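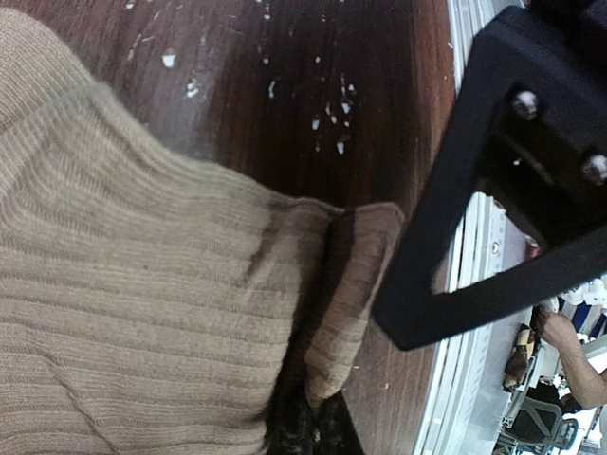
Robots still slow at the laundry basket, trial finds

19 February 2026

A robot can now pick up a sock, but you would not want to wait for it before leaving for work. It is the main result from a small trial of laundry handling run by the automation firm Drakix for Hollano, a company which washes and folds clothing for private customers.

Since November, Drakix has tested its arm software, called Murín, on knitted garments. Knits were chosen on purpose. They stretch, they fold over themselves, and the arm has to find an edge before it can do anything useful with them.

In the latest round the system was given 200 attempts to take hold of one item and lay it flat. It managed 76 of them without help from an operator. In 39 more it got hold of the item but let it go before the end. The remaining attempts were stopped, most often when the fingers closed on two layers instead of one.
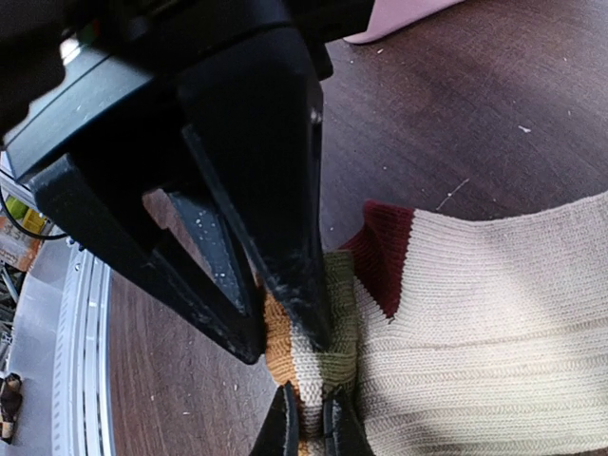

A gripper at work on a ribbed cream sock with burgundy, olive and mustard colours.

Socks were harder than the team expected. A larger piece such as a sweater offers a long hem or a cuff, and the software can choose between several places to grip. A sock has a small opening, and when its end is bunched up the camera can easily take the heel for the toe. Different colours on the same sock help a little, according to the trial report, while plain dark pairs gave the worst results.

Matching of pairs was not part of the test. Hollano says this is the chore its customers dislike the most and would like to see it included next time.

Speed is the other question. A practised worker at the company's shop in Purnoner folds a sweater in 8 seconds. Drakix has not published a time for the robot, and says only that it is 'not yet comparable'. The cost of the equipment was also not given.

For now Hollano does not plan to change anything on the shop floor, and the folding tables will stay staffed as before. The company sees a possible first use in sorting - moving single pieces from a mixed pile into bins - where a garment does not need to be neat at the end. Drakix intends to try this task next, together with towels and children's clothing, and will then return to the socks.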